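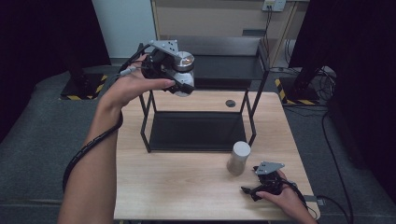
Fig. 1. Two hand-held grippers in use. The left jaws hold a metal cylinder above the black frame; the right gripper is at the front of the table.

Handout 4: Comparing Hand-Held Grippers
Instructor: Malathi Salian
Lab assistant: Khang Vũ
Last revised Mar 28, 2024

Read this before you come to the lab. The first part repeats what was covered in lecture. The second part is the procedure, and the last part is what you hand in.

1. What we are comparing

We have two sets of grippers this term. The Nostley set has straight parallel jaws with hard printed fingers. The Drondia set uses the same handle, but its fingers are hinged at the base and turn inward a little as they close. Both send jaw opening and handle position over the cable. Neither set has a motor. Your hand supplies the closing force, and the sensors only record what you did.

The question for this unit is which set gives cleaner recordings when the object is round, smooth, or partly see-through. You will answer it with your own trials. Last June's group preferred the Drondia fingers for round objects, but they used different tables and a shorter cable, so do not lean on their numbers.

2. Terms

Jaw opening: the distance between the inside faces of the two fingers.

Approach: the part of a trial from the start of the reach until first contact.

Contact: the first sample where the jaw opening stops shrinking while the handle is still being squeezed.

Slip: any change in the position of the object relative to the fingers after contact. A turn about the object's own axis counts as slip, even if the object does not drop.

Dropout: a gap in the position data. In the Boateng logger it shows up as repeated values, so a dropout looks like a hand holding perfectly still. Check the quality column before you decide that somebody paused.

3. Grasping round objects

Two flat fingers touch an upright cylinder along two lines. If the lines are directly across from each other, the forces balance and the cylinder stays where it is. If you come in off center, one finger arrives first and pushes. A light object slides along the table until the second finger catches it. A heavy or tall one may tip.

The height of the grasp matters too. Hold a cylinder low and the top swings when you move. Hold it near the top and the bottom swings, but more slowly, and it hangs straight once you stop. For carrying over the frame we use a high grasp. For placing on the shelf we use a middle grasp, so the fingers clear the crossbars.

Filled containers behave differently from solid ones. Loose contents can shift when the container tilts, and the center of mass goes with them. Keep the container upright and start the lift slowly.

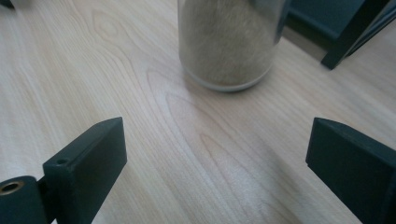

The wrist camera is most useful during the approach. Start with the jaws fully open and keep the object near the middle of the gap as you move in. If it drifts toward one finger, correct by turning the wrist first and moving the arm second. Turning keeps both fingers in view. Moving sideways tends to swing the near finger across the object.

Clear walls cause two kinds of trouble. Reflections move when the camera moves, and the tracking software may follow the reflection. The edge of the container can also be hard to separate from the table behind it. When you label these trials, use the base of the container as your reference point. It is usually easier to find again from one image to the next.

Glare on the table is a separate problem. Exposure should be locked at the start of the session. If it is left on automatic, the brightness changes as the fingers cover more of the view, and two trials with the same motion will look different. The setting is under Capture in the Rerkoseo panel. Leave the gain alone.

4. Procedure

Work in pairs. One person handles the grippers and the other runs the logger. Swap after the first set.

Zero both grippers with the jaws closed and nothing between them.
Open and close each one fully and check that the trace goes up and comes back to zero.
Route each cable along the forearm or off the side of the table. A cable that drags across the work area will pull on the handle.
Record 50 trials with each set of grippers. Use the same objects in the same order.
Stop each recording at 3000 samples. Shorter files are fine if the object has already been placed.
Save the failed trials. Mark them F in the notes column and write down what went wrong.

If you use both hands, decide which one leads before you start and keep to it for the whole set. Trials where the lead hand changes cannot be pooled with the others.

5. What to hand in

One plot of jaw opening against time for each gripper set, with contact marked.
A table of slips and dropouts by object.
A page of text on where the two sets differed. Say which trials you left out and why.

Khang has the sign-up sheet for the stations. Questions about the logger go to him, and questions about the write-up go to Malathi. Spare finger screws are in the drawer under the charging shelf. Tell Khang if you use the last one.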